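Boards > Design Software > CAD & Drafting > Switching from 2D, small shop

Switching a small shop from 2D to 3D, is the Zumham bundle worth it?

ductworkdan
We're a sheet metal shop, mostly ductwork and hoods, and I've been drawing everything in flat 2D since forever. Two of our bigger customers now want models they can drop into theirs. A reseller quoted me the whole Zumham collection and I nearly choked. I'd use maybe two programs out of it. Has anyone here bought the bundle and been glad they did?

pipe_and_slippers
Glad, yes. We went in thinking the same as you and ended up using the pipe routing and the clash checker every day. My advice is get the trial, model one job you've already finished, and see how long it takes. My first one was a small job, and I learned more from that than from the training videos.

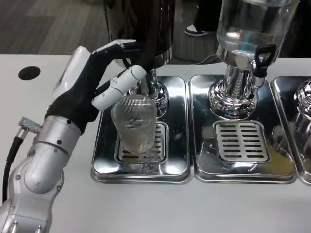 Re: Switching a small shop from 2D to 3D

marlowe70
Going to disagree with pipe_and_slippers. For a shop that only does ductwork the bundle is a waste. We run Temer on its own and pay 2,000 a year for two seats, support included. It opens the customer's models fine and exports back without much fuss. The flat pattern tool alone paid for it.

ductworkdan
How's Temer with big files? One of these customers sends me a whole hospital wing when all I need is a ceiling.

marlowe70
Slow, I won't lie. Anything over 500 MB and I go get a sandwich. Ask them to send only the floor you need — most will do it if you ask nicely.

pipe_and_slippers
See, that's my problem with it. You save on the license and then spend the afternoon waiting. And "export without much fuss" was not my experience at all! I had hangers showing up a foot off, and the general contractor was not amused.

marlowe70
That sounds like your origin point wasn't set. Same thing would happen in Zumham.

Re: Switching a small shop from 2D to 3D

takes_two_snips
Whatever you pick, check your old drawings first. We had 20 years of them on the server, and the title blocks came in as garbage because somebody had used an odd font. I spent most of August fixing them. Also, the reseller matters more than people think. Ours (Prarton) picks up the phone, and the last one didn't.

ductworkdan
Good point on the drawings, ours are a mess. I'm leaning toward the Temer trial, then. Does it need a new computer? Mine is getting old.

marlowe70
Look at memory before anything else. I doubled mine and left the rest alone.

pipe_and_slippers
Fine, but try both before you sign anything. I still say you'll want the clash checker by next year.

Contact us | Forum rules | Back to top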